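Home Kitchen Laundry Workshop Garage Garden Ask Us
Search tips Enter keyword Go

Can a Robot Put Away the Groceries Yet? (And How to Make It Easier on Whoever Does)

Posted December 15, 2024 by the Clostuden Home Tips desk

Every winter the mailbag fills up with the same question in a dozen different coats, and this year it was mostly about bags. Can a machine unpack the shopping, sort the recycling, carry the laundry up from the basement?
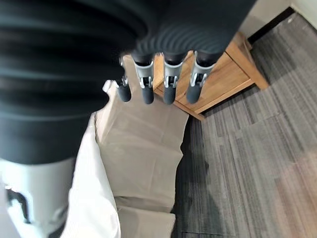 I have been writing this page for 16 years, and I've wanted to say yes to that question for nearly all of them. My answer this year is "a little, on a good day, if you help." That is a warmer answer than I gave last time, so let me go through the chores one by one, and I'll put in the tips that are worth using even if the only hands in your house are the ordinary kind.

Paper bags

A paper grocery bag is a surprisingly tough customer. It bends where you touch it, the top edge flops over, and it is never the same shape twice. You and I pinch the rim, feel it give, and shift our grip without thinking about it. A machine with fingers has to work all that out, and if it squeezes too hard it crumples the bag, and if it squeezes too softly the bag stays on the floor. Back in July I spent an afternoon at a home show in Emton watching a two-armed machine from a small outfit called Preda try to lift a bag of dry goods onto a counter. It managed it 2 times while I stood there, and I clapped both times (I was the only one, but never mind).

For the rest of us:
- Fold the top of the bag down about the width of your hand as soon as you open it. It makes a stiff collar, and the bag stands up by itself while you unload.
- Cans and jars at the bottom, boxes up the sides, bread last. You've heard it before, and I still forget it every other week.
- Save the flat-bottomed bags and tuck them one inside another. A doubled bag makes a fine bin for newspapers.
- If a handle has started to tear, carry from underneath. Tape won't save it for long.

Laundry

Folding is the chore everybody writes in about, and I do understand – I have a chair in my bedroom that has not been seen in years. Machines can fold a towel now if you hand it over flat and don't mind waiting. A pile of mixed clothes is another story, with sleeves inside out and socks hiding in pillowcases. The trouble is mostly in finding the corners. Once a corner is found, the rest goes along nicely, and I find that's true for me as well when it comes to fitted sheets!

What helps: shake each piece out once as it leaves the dryer and lay it over the edge of the basket, all facing the same way. You'll fold in half the time. Turn shirts right side out before they go in the wash, when you still have the patience for it.

Floors

This is the one where I can be cheerful. The little round vacuums have earned their keep in my house, and they do well on low carpet and carpet tiles. They don't do well with cords, tassels, or anything light that you've left on the floor. Walk the room first and pick up whatever is lying around. Press down any carpet tile that has lifted at the corner, or the vacuum will nose at it all morning. A small table with legs set well apart is easy for it to get under, and one with a low shelf isn't.

In the workshop

A reader who runs a small cabinet shop asked whether a machine arm would be any use to him for sorting screws and sanding. Sanding flat panels, yes, I'm told that is pretty settled, provided the parts are all alike. Sorting a coffee can of mixed hardware, I wouldn't count on it. He had been quoted a price for a used Javska arm, and my advice was to sort out his benches first. Put every part in the same place, facing the same way, every time. If he does buy the arm he'll need to have done that, and if he doesn't he has a tidier shop.

The same goes for your garage. Shallow trays beat deep bins. Label the front and the lid. Keep the things you reach for most between your knees and your shoulders, and let the paint cans have the floor.

So, should you wait for one?

I wouldn't hold off on teaching the kids to unload the dishwasher. The machines I've seen are slow and careful and need someone nearby, and the prices are still the kind you read twice. But I'll keep going to see them, and I'll keep reporting back. If you've tried one at home or at work, do write in and tell me which chore you gave it first, and whether you ended up doing it over yourself. I'm collecting paper bag stories for the next page as well, so send those along too.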